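I don't trust a meeting that gets moved. The notice for ours went up on a Thursday afternoon, taped inside the glass door of the Pettigrew town offices, facing a parking lot that empties out by four. The hearing on the Tradance contract would be held at 10 in the morning instead of 7 at night. It was legal. I checked. It had the required hours of posting, and whoever figured the hours must have had a calculator handy, because it cleared the minimum by very little.

I've written about this contract twice before and gotten some mail about it, most of it polite. A couple of readers think I'm seeing ghosts. One told me to run for something or be quiet. So let me lay out what I know and what I don't, and you can decide how worried to be.

What I know is that the town wants to hire a company called Tradance to run its permits, complaints and records requests through one online system. The contract is for seven years. The people who want it say that it will save staff time, and maybe it will. I have stood at that counter and watched a very patient clerk look for a form in four different drawers, so I'm not going to pretend the current way of doing things is a marvel.

What I don't know is who asked for it. I have read the minutes going back to last fall and there's no complaint from the counter staff, no study, no request from any department. In one month's minutes the name Tradance isn't there, and in the next month's it shows up in a sentence that begins "As previously discussed." Previously discussed where? By whom? I sent that question in writing in September and got back a note thanking me for my interest in local government.

I am interested in local government. I'd be more interested if it would answer its mail.

The contract itself runs 74 pages. I read all of it over two evenings with a pot of coffee and a pencil, and I'd like to say right now that I'm not a lawyer, I drove a delivery route for most of my working life, and there are parts of it I had to read out loud to follow. But some of it is plain enough. Page 53 says that records handled by the system will be kept "in a format determined by the provider." The next paragraph says the provider can change that format with notice. If the town wants to leave at the end, it pays a fee to get its own records back in a form it can open. The fee isn't given. It points you to a schedule, and the schedule is marked as "to be attached."

Maybe that's normal. A man from the company told me at the coffee table last month that every vendor does it this way. He said it the way the guy at the tire shop tells you everybody replaces all four. I asked him when the schedule would be attached and he said that was on the town's side. I asked the town and they said it was on the company's side. So I have it on good authority from both parties that the other one is responsible.
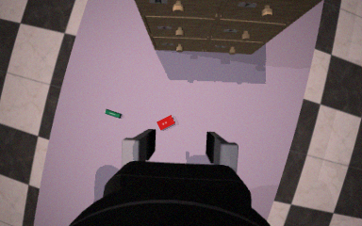

By Paloma Obi
Posted 2025-11-05 in Town Business

I did go to the hearing. I had to trade a dentist appointment to do it, and there were more people on the front side of the room than in the chairs. If you work a day job in this town, you weren't there, and I'd guess that most of you do.

The chair opened by saying there had been "extensive public outreach." I wrote that down because I wanted to ask what it was. When my turn came I did ask, and the answer was the website. The item had been on the website. I asked where on the website, and there was some whispering, and then I was told it was under Documents, then Archive, then Pending. I looked for it there when I got home. It is there now. I can't tell you when it got there, and the page doesn't say.

You get two minutes to speak. I used mine on the exit fee and on the part about records, and I ran over a little, and the chair tapped his pen at me. A woman who owns rental property out by the creek asked whether people without internet could still walk in with a paper form. She was told that this was an excellent question. I waited for the rest of the answer, and I think she did too.

Then came the presentation, which took a good deal longer than all of us put together. We heard about Plasov, a town a little bigger than ours that took up the same system and is said to be very happy with it. There was a slide with a quote from an official there. I'm always leery of a happy customer picked out by the salesman, so last week I called the Plasov clerk's office myself, and after a couple of tries I got someone on the line who was friendly right up until I said what I was calling about. She told me that they were "still in the transition period." I asked how long they'd been in it. She said she'd have to get back to me. She hasn't, and I don't blame her, I wouldn't want to be quoted either.

Now, a clerk being careful on the phone with a stranger proves nothing. I want to be fair about that, and I know how easy it is to take every shut door as a sign that there's a body behind it. I've watched people I like go down that road. They start out with a decent question about a sewer bond and wind up a year later believing the mayor is three people. My late husband used to ask me, when I got going at the supper table, "What would it look like if they were just sloppy?" I still ask it. In this case it would look pretty much the same: a late notice, a missing schedule, a page nobody can find. Sloppy and sneaky are hard to tell apart from the folding chairs.

But here's where I come down. The public can't be expected to sort out which it is. If you're asking us to sign on for seven years, the burden's on you to show your work, and a town that's merely sloppy should be glad to slow down and do it over. When I asked if the vote could wait until the schedule was attached, the answer was that waiting would put the pricing at risk. I have bought enough used cars to know that one. The price is always good through Friday.

There's one more piece. Several of you wrote in to ask about Rastora, the consultant that "assisted with vendor selection." I've tried to run that down. The town paid them for a report, and the report recommends Tradance. The copy I was given has the comparison table in it, but the other bidders are listed only by letter, and the scores for cost are blank for every one of them but Tradance. I asked for the full version. That request is pending, and I have the receipt for it on my refrigerator under the magnet from the feed store. I have heard a rumor about how Rastora came to be picked. I'm not printing it. I couldn't get a second person to say it, and the first person has been wrong before, about the bridge, and loudly.

So that's as far as I've gotten. The board did not vote. They "continued the matter," and when I asked to what date, the chair said it would be properly noticed. You can guess how much comfort I took in that. I've started driving past the glass door on my way home from the grocery store – it's only a little out of my way – and I'd take it kindly if a few others did the same on days I can't. If you see a sheet of paper with the word Tradance on it, read the time carefully, and then read the date, and then call me.

If you do plan to speak, please get the contract and read at least page 53 before you come. The counter has a copy you can look at for free. They'll charge you by the page to take one home, so bring change. Don't shout at the clerks. They had nothing to do with it, and they're going to be the ones stuck with the thing when it doesn't print.

A few of you asked about the culvert on the lower road as well. I haven't forgotten. The county says it's a state culvert and the state says that it has no record of a culvert. I drove over it on Sunday and it was there. More on that when I have something in writing.

Comments are open. Use your name, please. I use mine.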